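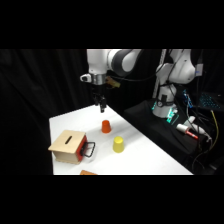
Pre-run software checklist, two-arm cell, with reviewer comments
3 min read

Applies to control build 782 and later. Complete before the first autonomous run of a session and after any change to the planner, the camera calibration or the gripper driver. Checked by Yến Sầm, reviewed by Zbigniew Gajewski, September 2026.

1. Control

1.1 Both controllers report the same build. PASS
1.2 Software stop halts both arms from either terminal. PASS
Comment: Second arm stopped later than the first in the log. Within limit, but the two clocks were not synced. Sync and repeat.
1.3 Speed cap loaded from the cell file and not from user settings. FAIL, then PASS
Comment: User settings took priority after the update. Override removed. Benedetti cell has the same file layout and needs the same fix.
1.4 Gripper opens fully on startup and reports its width. PASS

2. Perception

2.1 Fixed camera calibration is newer than the last camera move. PASS
2.2 Upside-down cups detected as separate objects, orange and yellow. PASS
Comment: Yellow confidence 93, threshold unchanged. Pale yellow on a white table is the weak case – do not lower the threshold to get a clean run.
2.3 Handle on the red panel of the wooden box found, with pull direction. PASS
2.4 Black curtain returns no false obstacles. PASS
Comment: Depth holes in the cloth are read as free space. Acceptable only while 3.1 holds.

3. Planning

3.1 Workspace walls present in the collision model on all sides. PASS
3.2 Second arm base and its platform included as obstacles. PASS
3.3 Cables covered by keep-out volumes. OPEN
Comment: Volume on the right side is too small. Xinyi Meng to redraw it. No planned motion across that side until closed.
3.4 Planner refuses a goal below the table surface. PASS, 19 of 19 test goals refused

4. Tooling

4.1 Recorder writes joint states and images with one time base. FAIL
Comment: Same cause as 1.2.
4.2 Replay in Prarnudis matches the logged path. NOT RUN, depends on 4.1

Result: manual jog only. Autonomous runs stay locked until 1.2, 3.3, 4.1 and 4.2 are signed by the reviewer.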